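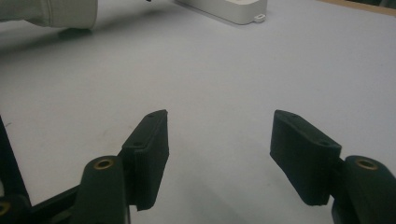 How to Play Breseck Against Any Wall

Posted 09/03/2021 by Vega Barrios

I learned breseck as a kid in Cliststead, from the older children on our street, and I have been teaching it to nieces, neighbors and the odd patient coworker ever since. It is a wall game, a cousin of handball I suppose, and every block seems to play it a little differently. These are the rules we used, with a few that I picked up later.

What you need

A wall with no windows in it, a soft rubber ball about the size of a peach, and some chalk. The game is for two people, though you can play doubles once everyone knows what they're doing (and once everyone has been hit by an elbow or two).

Marking the court

Draw a line on the wall at knee height. Then walk back from the wall and chalk a long line on the ground at 40 feet. That's for grown-ups – for small children I bring it in to 24 feet and nobody complains. Join the ends up with side lines as wide apart as the wall allows.

Serving

Stand anywhere between the wall and the long line. Drop the ball, let it bounce once, and strike it with your open palm so that it hits the wall above the knee line and comes back into the court. You get one more try if you miss. Don't swing as hard as you can! A slow serve that dies in the corner is much harder to return, as Encarnación Gallardo used to show me afternoon after afternoon.

The rally

Your opponent has to hit the ball before it bounces twice, and it has to reach the wall above the line. Either hand is fine, but no catching and no carrying. If you get in the other person's way, even by accident, play the point over.

Only the server scores. If the server loses the rally, the serve changes hands and the score stays put. We played to 21 on our street, but up the hill they stopped at 15, so settle that before you start.

Getting better

Practice your weaker hand by yourself, standing close to the wall and tapping the ball gently. Start with a handful of taps and build from there. I once set out to do 1000 in one go and had to stop for supper, so I still can't tell you whether I could have done it.

If your palms get sore, take a day off or wear a thin pair of gardening gloves. By October we usually had gloves on anyway.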